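Communiqué de presse

Onora met en ligne les débats municipaux de Lodham, y compris les passages où l'on s'interrompt

LODHAM, avril. La station associative Onora annonce l'ouverture de ses archives politiques : 40 émissions de débat, enregistrées en public pendant les deux dernières campagnes municipales, sont désormais en accès libre. Les candidats y promettent pour la plupart la même piscine.

Le fonds compte 2 122 interventions, transcrites mot à mot. Les « je ne vous ai pas coupé, moi » ont été conservés. Un moteur de recherche permet de retrouver qui a dit quoi sur le stationnement, la cantine ou le rond-point de Grestau, sujet qui occupe à lui seul une soirée entière et dont le giratoire attend toujours son premier coup de pelle.

Les élus de tous bords ont été prévenus de la mise en ligne. Plusieurs ont demandé à relire leurs propos, un groupe a souhaité les « contextualiser ». Onora leur a ouvert une page de réponse, limitée à 1 000 signes, limite que la majorité comme l'opposition jugent scandaleuse. C'est à ce jour leur seul vote commun de la mandature.

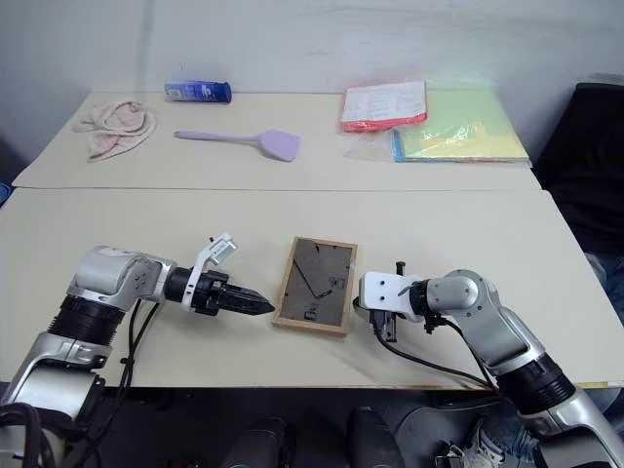 Une spatule lavande, une serviette rose pâle et un petit cadre en bois posé face contre table.

La transcription a été confiée à l'atelier Kettle, à Grestau, qui y a passé près de deux ans. Les applaudissements sont signalés entre crochets, les huées aussi, avec la même typographie par souci d'équité.

Une soirée d'écoute publique se tiendra à 19 heures dans les locaux de la station, à Lodham. L'entrée est gratuite. Le temps de parole sera chronométré, y compris pour les anciens adjoints. La date sera affichée à l'accueil dès que la mairie aura confirmé le prêt des chaises.

Contact presse : service de presse d'Onora, Lodham. Extraits sonores et transcriptions disponibles sur demande.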